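Relatório de Projeto – Unidade Curricular de Métodos de Investigação em Ciências Sociais

Quem responde a inquéritos sobre o ruído? Um estudo na residência Doucet

Autora: Myrtle Montoya
Entregue a 16 Feb 2024

Resumo

O presente relatório estuda as queixas de ruído na residência universitária Doucet e tenta perceber por que razão os estudantes se queixam tanto uns dos outros e tão pouco à administração. Foram distribuídos questionários em papel pelos dois edifícios, dos quais voltaram 132 preenchidos. Um deles trazia uma receita de arroz de tomate no verso, que não foi considerada na análise.

1. Introdução

A residência Doucet fica entre a linha do comboio e a rua Timine, onde os camiões do lixo passam a uma hora em que ninguém devia ter opiniões. Apesar disso, a leitura do livro de ocorrências mostra que o comboio e os camiões quase não são mencionados. O que incomoda é o vizinho de cima, que arrasta cadeiras, e o vizinho do lado, que aprende guitarra com uma persistência que não se lhe conhece nas aulas.

A pergunta de partida foi simples: o ruído de que as pessoas se queixam é o ruído mais forte? A orientação sugeriu-me que reformulasse a pergunta em termos mais sociológicos. Fiz isso na proposta e voltei à versão simples no trabalho de campo.

2. Método

O questionário tinha duas páginas e pedia aos residentes que ordenassem oito fontes de ruído por grau de incómodo. Pedia também que indicassem o que tinham feito da última vez que um ruído os acordou. As opções incluíam falar com a pessoa, bater na parede, escrever no livro de ocorrências, mandar mensagem ao grupo do piso e não fazer nada.

As medições foram feitas com um sonómetro da marca Simorik, emprestado pelo departamento de Física mediante assinatura de um papel que me responsabilizava por tudo, incluindo, julgo eu, o clima. Medi nos corredores e na sala comum do edifício Cukach, de porta fechada e de porta aberta. Não medi dentro dos quartos, porque os residentes só autorizavam a entrada depois de arrumarem, e isso atrasaria a entrega para março.

O orçamento aprovado foi de 3000 cêntimos, número que na candidatura parecia mais imponente. Gastou-se em fotocópias e em fita-cola para os cartazes.

3. Resultados

O comboio foi o som mais forte em todos os pontos de medição. Ficou em penúltimo lugar na lista de incómodos, à frente apenas da chuva. O primeiro lugar coube às conversas ao telefone no corredor, que o sonómetro mal distinguia do frigorífico da copa.

Nas respostas abertas, vários residentes explicaram que o problema das chamadas não é o volume. É ouvir metade. Uma estudante do segundo piso escreveu que passou uma noite inteira sem saber se a tia de alguém tinha ou não vendido a casa, e que ainda hoje pensa nisso.

Quanto às reações, a opção mais escolhida foi a mensagem ao grupo do piso, sem nomes, dirigida a «certas pessoas». Falar diretamente com o vizinho ficou muito abaixo. Bater na parede teve mais adeptos nos quartos de canto, o que não sei explicar – só há uma parede disponível, e talvez isso facilite a decisão.

4. Discussão

Os dados apontam para uma separação entre intensidade e incómodo que a bibliografia da cadeira já previa, e que eu teria poupado a mim própria se a tivesse lido antes de ir pedir o sonómetro. Um ruído sem autor, como o do comboio, é tolerado. Um ruído com autor conhecido, que ainda por cima usa o nosso azeite, é uma ofensa.

Há limitações. Responderam sobretudo os pisos baixos, onde os questionários foram entregues em mão. Nos pisos altos ficaram numa caixa junto ao elevador, e a caixa desapareceu. Também não foi possível controlar o efeito da época de exames, em que toda a gente ouve melhor.

5. Trabalho futuro

Seria útil repetir as medições durante a noite e perguntar a quem faz barulho se sabe que o faz. Incluí essa pergunta no teste-piloto e todos responderam que não, entre eles o guitarrista.
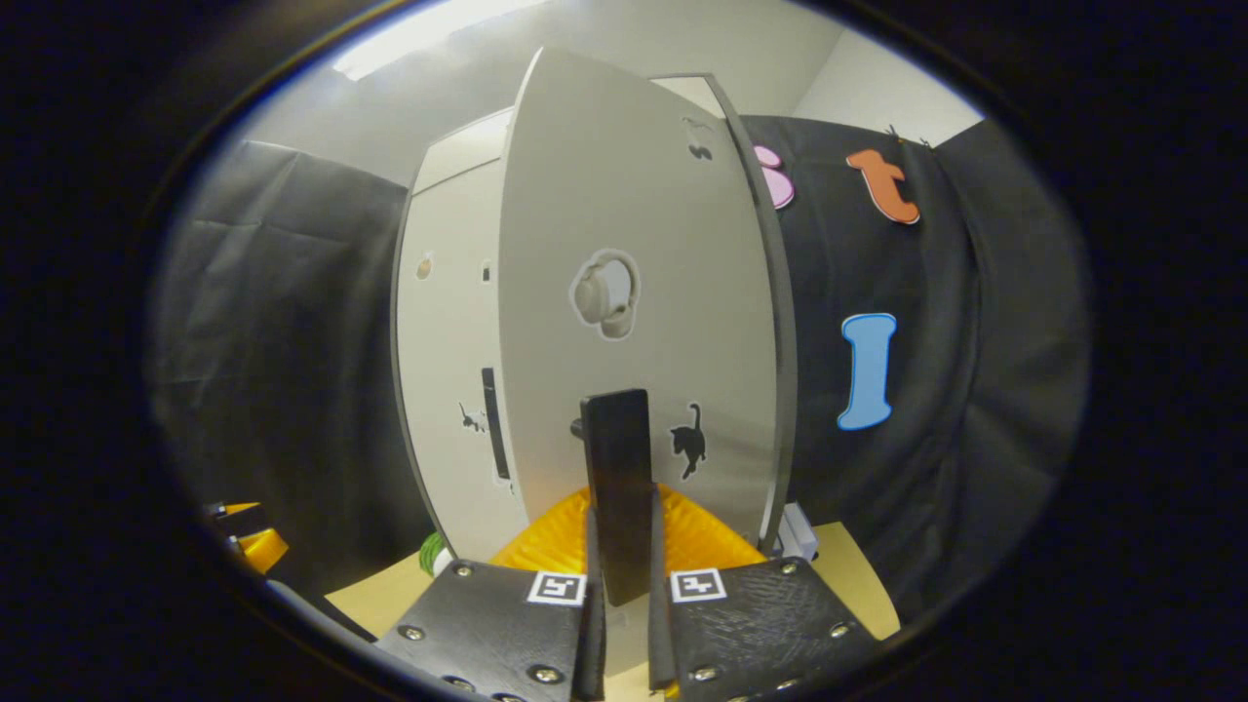
Porque é que o comboio incomoda menos os residentes do que as conversas no corredor, se é mais forte?
Pelas respostas recolhidas, o comboio é um ruído sem autor e os residentes toleram-no, enquanto a chamada de um vizinho se ouve só pela metade e tem um responsável conhecido.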